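Suchbegriff eingeben
Suchen

Rückruf bei Arbeitsscheinwerfern von Grondow

25. Oktober 2024

Der Leuchtenhersteller Grondow ruft einen Teil seiner Arbeitsscheinwerfer der Reihe Veratum zurück. Betroffen sind Geräte, die ab Juli über den Fachhandel und über mehrere Onlineshops verkauft wurden. Nach Angaben des Unternehmens kann bei ihnen Feuchtigkeit durch die Kabeldurchführung ins Gehäuse gelangen. Im ungünstigsten Fall kommt es zu einem Kurzschluss im Vorschaltteil.

In Deutschland und Österreich geht es um 2140 Scheinwerfer. Bislang sind dem Hersteller 8 Ausfälle gemeldet worden, verletzt wurde dabei niemand. In 2 Fällen löste die Sicherung des Fahrzeugs aus, an das der Scheinwerfer angeschlossen war.

Die Veratum-Leuchten werden vor allem an Traktoren, Anhängern und kleinen Baggern montiert. Zu erkennen sind die betroffenen Exemplare am Buchstaben K am Ende der Seriennummer, die auf der Rückseite neben dem Haltebügel eingeprägt ist. Ältere Geräte haben eine andere Dichtung und können weiter benutzt werden.

Die fehlerhafte Dichtung stammt vom Zulieferer Kawaguchi. »Wir haben die Charge gesperrt und die Prüfung beim Wareneingang verschärft«, sagte Yuto Hirano, der bei Grondow für die Qualitätssicherung zuständig ist. Der Fehler sei bei einer Nachprüfung im Werk aufgefallen – zunächst an Lagerware, später auch an eingeschickten Geräten.

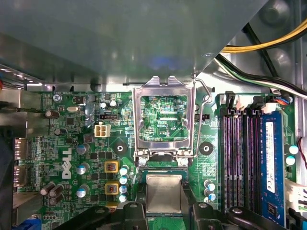
Käufer sollen die Scheinwerfer vom Bordnetz trennen und beim Händler abgeben. Sie erhalten ein Austauschgerät oder den Kaufpreis zurück, ein Kassenbon ist nicht nötig. Wer online bestellt hat, kann auf der Website des Herstellers einen Rücksendeschein anfordern. Ersatz liegt derzeit für rund 600 Geräte bereit, weitere Lieferungen sollen in den kommenden Wochen folgen.

Die Händlerkette Brullora hat den Verkauf der gesamten Reihe vorerst gestoppt – auch den der nicht betroffenen Modelle. Die Rundumleuchten von Grondow bleiben dort im Sortiment.

14 Mal geteilt
3 Kommentare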